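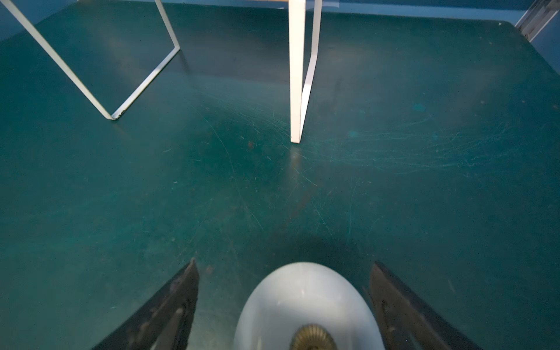 The Öberg Package is a complete interior for one apartment in the Cavside residence, delivered and installed before the owner receives the keys. It is made for owners who place their unit in the rental pool and do not want to travel several times only to choose beds and lamps. Surfaces are selected for many years of guests and suitcases. A matte floor in dark teal will show fine pale scratches with use, and owners who are sensitive to this should ask for a light color when they order. The color can be changed without extra cost until the flooring is ordered from the supplier. After that moment the change is charged.

Product: Öberg Package, standard interior for rental apartments
Residence: Cavside, building two
Suitable for: apartments of 40 square meters
Price: EUR 3,882 as first payment, the balance according to the contract
Installation time: 60 days from the approved drawing
Operator of the rental pool: Treder

What is included

Living area: sofa bed, low table, two armchairs, floor lamp, curtains with blackout lining, television on the wall.

Bedroom: double bed with storage under it, two night tables with reading lamps, wardrobe with a lockable section for the things of the owner. Please note that the lockable section is 60 centimeters wide and can not be made wider in this apartment type.

Kitchen: cooktop with two zones, refrigerator, small dishwasher, kettle, and dishes for four persons. The dishes follow the list of Treder, so that a broken plate can be replaced from the common storage on the same day.

Entrance: shoe bench, mirror, coat hooks and the Wirus door lock, which works with a code or with a card. Owners keep one permanent code. The guest codes are made by the reception and end at the time of check-out.

Flooring and wall paint are part of the package. Bathroom fixtures belong to the building and are already described in the purchase contract of the apartment, therefore you will not find them in this list.

Table and decoration set

To every package belongs one box with decoration and tableware. The content is chosen by Ylva Eide, our interior designer, and it changes a little from one building to the next. The colors are calm greens and warm metal tones, and the pieces are not numbered or limited in any way. An owner may bring own pieces instead, but these are not covered by the rental insurance.
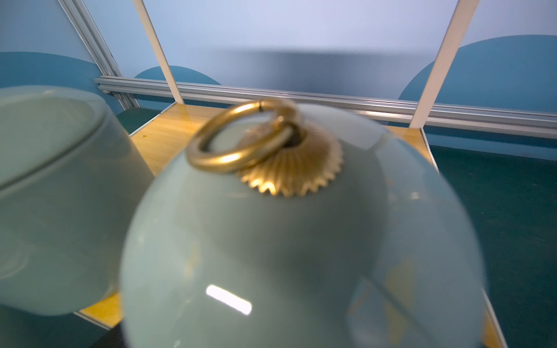

Pale green glazed ceramic with a brass-colored knob.

How the order is done

The owner receives a drawing of the apartment with all furniture in place. We ask you to look at it with patience, especially at the position of the bed and the power outlets. Two rounds of changes are included. When the drawing is approved, we order the goods and the installation time begins to run. Our site manager Tormod Rustad makes the final inspection, and the owner or a representative can be present. If nobody can come, we send the signed protocol by e-mail.

Small defects are written in the protocol and repaired within two weeks – larger ones stop the handover until they are solved.

Rental pool and own use

Treder accepts only apartments with the Öberg Package or an interior of the same level. If you already own furniture in a Cavside apartment, Treder can examine it and tell which parts must be replaced. In many cases it is the mattress and the curtains only. The owner may use the apartment for own holidays according to the calendar of the pool. Weeks in March are often requested early, and we recommend to send the wishes in the autumn before.

Care and replacement

Textiles are washed by the operator. Furniture is looked over once a year, and the owner gets a short list of what is worn. Replacement is paid from the reserve of the unit, and no purchase is made above the agreed limit without a written yes from the owner. For the floor we offer a polishing service between two rental seasons. It is ordered separately.

Not included

Balcony furniture, washing machine, pictures on the walls, transport of private items, and the yearly fee of the building. A package for the balcony is in preparation.

Questions and orders

Kerstin Backlund answers questions about contracts and payments, in English, Swedish or German. For drawings and colors please write to Ylva Eide. Owners who wish to visit a furnished apartment can agree a time with the sales office at Cavside. Please bring your unit number, then we can show you an apartment with the same floor plan.

Prices and content on this page are valid from 29 November 2022.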